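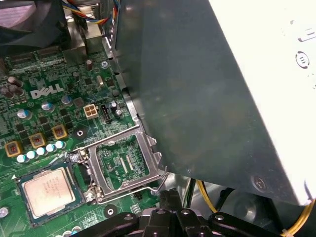
11/30/18, Flirkham bench, Dell desktop, board and CPU socket

Case open, side panel stored under the bench. Asset tag 886 entered in the Otholm sheet. Mains lead off and the power button held down for 6 seconds before touching the board.

Socket

Retention frame open, no processor in the socket. Contacts checked under the loupe at low power, two passes, second pass with the lamp from the opposite side. No bent contacts found. One fiber near the hinge side, lifted out with the Potow tweezers. Did not use air in the socket.

Fan is staying in the case for now. It overhangs part of the board but leaves the socket clear. Wire bundle passes behind the metal bracket; leave the routing as is.

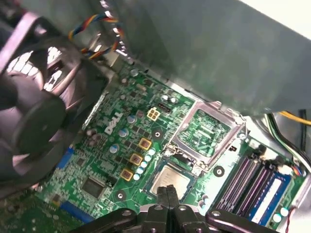
Processor

Handle by the edges only. Heat spreader has a dull look with slight smudging. Wipe with isopropyl and a lint-free cloth before any new paste goes on. Old paste tube (lot 305) is past its date, so open a new one.

Fixture plate

Gray plate is on the slatted surface beside the chassis. Wu wants the blue-lined slot kept clear of screws and offcuts. Hui-mei Siu has the drawing if dimensions are needed; mine is the older print.

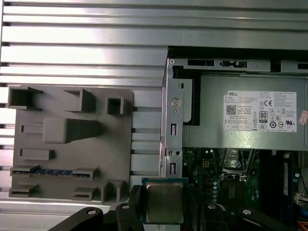
Processor, heat spreader up, with fixture plate and open chassis.

To do: order paste, update the Otholm sheet, ask Hui-mei for the current print.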